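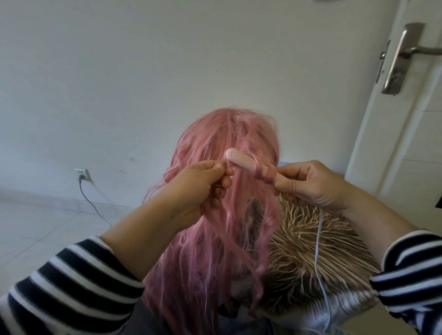
*Styling a section of a long pink wig.*

## 4. Setting up the Wirar in a shelter room

This section covers first-time setup of the Wirar civil alert receiver in a basement, stairwell or other room used as a public shelter. If you are replacing an older Branovico unit, read section 3 first and remove the old wall plate before you start.

You will need:

- the receiver and wall plate
- the antenna lead (gray connector at both ends)
- the backup battery
- four screws and wall plugs suited to your wall
- the shelter registration card issued by your district

### 4.1 Mounting the receiver

1. Choose a spot on an inside wall, at head height, where the display can be read from the door.
2. Hold the wall plate level and mark the four holes.
3. Drill the holes, fit the plugs and screw the plate to the wall.
4. Feed the antenna lead through the slot at the top of the plate.
5. Hang the receiver on the plate and push down until it clicks.

**Caution:** Check for buried pipes and cables before drilling. Many older basements have gas lines that do not appear on the building plan.

**Note:** Do not mount the receiver on a blast door or its frame. The door must close fully with nothing attached to it.

### 4.2 Connecting the battery and power

1. Open the lower cover.
2. Slide the battery in with the label facing you.
3. Connect the two-pin plug. It fits one way only.
4. Close the cover, then plug the power adapter into the wall outlet.
5. Leave the unit to charge overnight before the first drill.

A fully charged battery runs the receiver for 14 days on standby. Sounding the alarm shortens this. The battery light is green when charged, amber when low and red when the battery is missing or needs to be replaced.

**Caution:** Use only the battery supplied. Car batteries and power banks must not be wired to the two-pin plug.

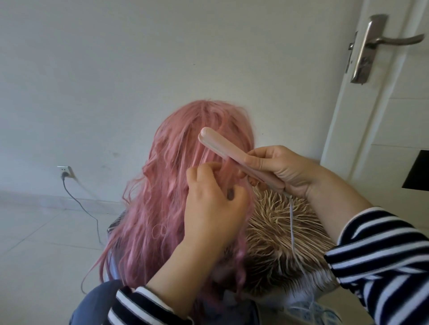 ### 4.3 Tuning to your district

The receiver leaves the factory tuned to test channel 478. It will not pick up live air raid or shelling alerts on this channel, so do not skip these steps.

1. Press and hold MENU until the display shows SET.
2. Enter the district code printed on your registration card.
3. Press OK. The receiver searches for the nearest transmitter.
4. Wait for the word LOCKED. In a deep basement this can take several minutes.
5. Press OK again to save.

If the display shows NO SIGNAL, move the antenna lead closer to a window or vent shaft and repeat from step 3. A Jalerico relay can be added outside the building if the signal is still weak. The relay must be within 500 meters of the receiver, with as few concrete walls between them as possible – see the relay leaflet for placement.

### 4.4 Alert tones

| Tone | Display | What to do |
|---|---|---|
| Rising and falling | TAKE COVER | Bring people in and close the door |
| Three short beeps, repeated | MESSAGE | Read the text on the display |
| Steady, one minute | ALL CLEAR | Open the door and check the exit route |
| Single chirp | LOW BATT | Check the power supply |

The TAKE COVER tone cannot be turned down. The volume of the other tones is set under MENU, SOUND.

### 4.5 Testing before a drill

1. Tell everyone in the building that a test is planned.
2. Press TEST once. The rising and falling tone sounds for ten seconds and the display shows TEST.
3. Walk to the farthest corner of the shelter and have the test repeated. The tone must be clear with people talking.
4. Unplug the adapter and press TEST again to check the battery.
5. Plug the adapter back in and write the result in the log on page 42.

**Note:** Pressing TEST does not send anything to the district office or to other shelters. Receivers linked by a Bošković cable will all sound together – disconnect the cable if you want to test one room only.

If the receiver fails any step, leave it plugged in and follow the fault table in section 6.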